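Week 4: Collecting demonstrations
Notes by Manikandan Pai

Each group records 60 demonstrations of the folding task. One demonstration runs from the first grasp to release. Keep failed grasps in the set and mark them as failed in the log.

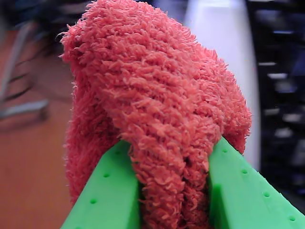 Change the starting position of the cloth every time. Last year's set had 1566 runs, and 118 were dropped at checking, mostly for missing labels. The target across all groups this term is 3000.

Upload to the Trelley folder by Monday. Questions on labelling go to Eldana Gidey.

Reading: course pack, section on grasping soft objects.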